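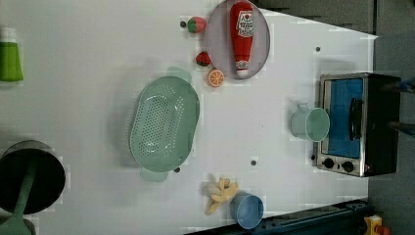
# Rules for Robots That Share a Kitchen Table

A robot arm is a machine with joints, a bit like your shoulder, elbow and wrist. Motors turn the joints. A computer tells the motors how far to turn. The arm does not know that a cup can tip or that a finger can be pinched, so people write rules for it.

At the Holroyd workshop in Stenau, arms practice with kitchen things: a colander, a mug, toy fruit. Toy fruit does not rot and does not leak when it is squeezed too hard.

## Rule 1: Set a speed limit

The arms at Holroyd may move no faster than 200 millimeters each second while a person is nearby. That is less than the length of a school ruler. A slow arm gives people time to step back.

## Rule 2: Limit the squeeze

Push your hand against a wall. The push is called force, and it is measured in newtons. An arm can measure force too. At Holroyd, an arm that feels more than 80 newtons must stop and wait for a person to check it.

## Rule 3: Have a stop button

Every work area needs an emergency stop. It is usually a big red button, easy to hit with a flat hand. Pressing it stops the arm. Letting the button out again must not start the arm — a person has to give a separate start command.

## Rule 4: Check before starting

The Pemesham checklist has 43 lines. Most of them are short. A few are:

- Are the bolts tight?
- Are cables out of the way?
- Is anything placed where it could fall off the table?
- Are sleeves and long hair tucked back?

A line with a "no" has to be fixed before the arm is switched on.

## Rule 5: Write it down

If the arm bumps or drops something, the crew records the time, the object and the speed. The log at Drerbridge has 546 entries. Many of them are about cups. Engineers read the log and change the rules when they see the same trouble again.

**Words to know**

*Joint:* a part that bends or turns.
*Force:* a push or a pull.
*Log:* a written record of what happened.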